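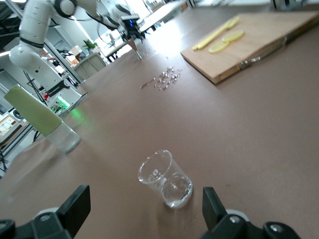 **Mamstead, May 24, 2024** – Talix today released version 2 of Huet, its grasp planning software for two-arm cells. The planner now handles clear glass and polished metal without a depth sensor, using wrist camera views alone.

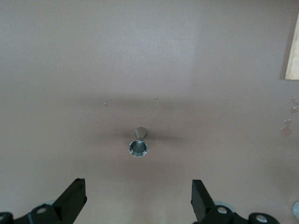
Each grasp is scored against 48 candidate poses before the fingers close. "Small upright parts seen from above were the hard case," said Apolline Lebrun, perception lead. Licensed users can download the update in June.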